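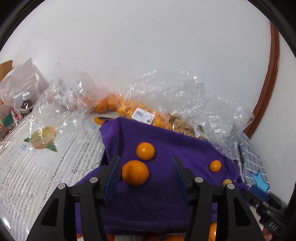 I keep reading that you should never leave mandarins in the plastic bag they came in. Fine. But most of the people repeating it are also selling something.

Case in point: Hosska has a "breathable citrus pouch" now. It's a mesh bag. I own 40 mesh bags. They came free with onions.

The claim is that fruit in plastic goes moldy and fruit on cloth doesn't. So mine are coming out of the plastic and onto an old purple towel. Total cost of the towel in this experiment: zero.

Should they be touching? Durero's storage guide says no. Turkeo's says it makes no difference. Both guides end with a link to a bowl.

The size thing bugs me too. One bag, and you get a big one and a runt sold as the same fruit at the same price. "Hand graded," the sellers like to say. By whose hand?

Someone asked if shiny peel means fresh. I doubt it. A lot of citrus gets waxed. Pick it up. If it's heavy for its size, it's probably juicy, and that's as far as I'll go.

And the dark spot where the stem was is where the stem was. I don't throw fruit out over that. Soft and damp around the spot is another story.

The Yu post saying a towel "doubles shelf life" has 3,000 likes and no source. Doubles it from what? In whose kitchen? In May or in January?

My guess is the fridge drawer beats all of it, towel and pouch included. But you can't sell people a drawer they already have.

Anyway, I'm leaving a few out on the counter and the rest go in the fridge. If the towel wins I'll say so.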